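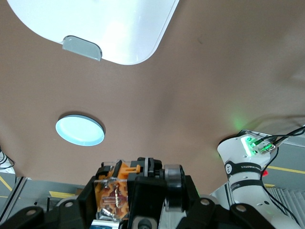 Home | Journal | Household | Archive | Contact

The Storage Box Review
Posted Dec 23, 2023

The annual review of household containers at this address has been completed, and the findings are recorded below for readers who follow the Household section.

One white lidded box has been retained. It was purchased in Jornport three years ago and has since held, in turn, sewing supplies, birthday candles and the contents of the hall drawer. The latches remain firm. The handle folds down into the lid, which permits stacking, and stacking is the principal requirement of the Uvham cupboard.

Small items awaiting a decision are placed on plates. This practice was adopted last January and is recommended. Pink is assigned to items that will go into the box, and light blue to items that will go elsewhere. Plates are returned to the kitchen the same evening.

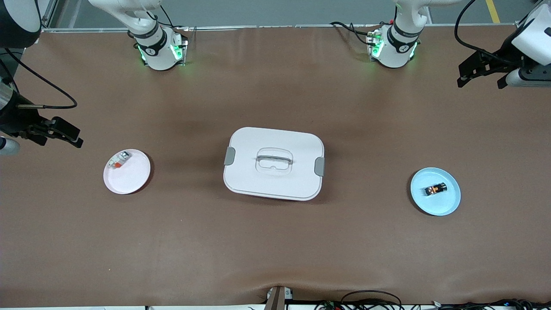 The box, closed, between the pink plate and the light blue plate.

The Rillo tins were also considered. They are handsome but dent easily, and they have been transferred to the garage shelf with the Aoki jars. No further containers will be acquired until the cupboard has been measured again, including the depth behind the hinge.

Contact | Copyright Household Journal | Back to top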